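Category: Guides › Getting Started › Home Practice

Section 4. Setting up your Gita stitch trainer library

By now you have your Gita account and you've signed in on your tablet, so this is the fun part – building a library of clips and stills that you'll want to come back to!

1. Open the Gita app and tap Library, then New Shelf. Give it a name you'll recognise later. "Suturing, spring" works far better than "Stuff" (I've had three shelves called Stuff).

2. Choose where the shelf will live. On the tablet it opens faster, and on your Sevard account you can reach it from any computer.
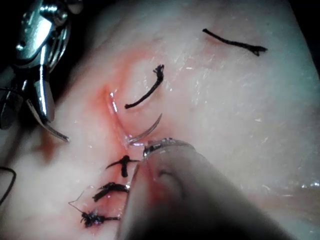
3. Tap Add and pick your files. You can select up to 50 at a time, and a shelf holds 1000 in all. Large clips go in last, so your stills are ready to browse while the rest are still loading.

Note: The free account gives you 256 tags. That sounds like plenty, but they do go quickly if you make a new one for every session.

4. Add your tags. Start broad with the type of stitch, then the date, then anything you'd like to find again. Naledi Mkhize, who wrote our first shelf templates, also tags by mood, and it's a lovely way to look back over a term.
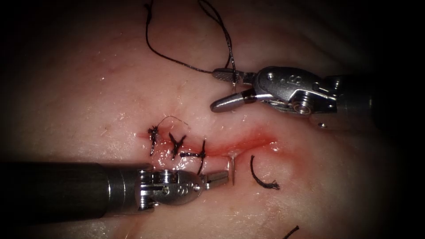

5. Tap Sort and choose Newest First or By Tag. You can switch between them whenever you like and your files stay put.

6. Share the shelf, if you wish, by typing in a friend's Gita name. They can leave comments straight away – do try this, it's my favourite feature!

Caution: Deleting a shelf deletes everything on it. Use Archive if you only want it out of sight.

Printing from a shelf is covered in Section 5.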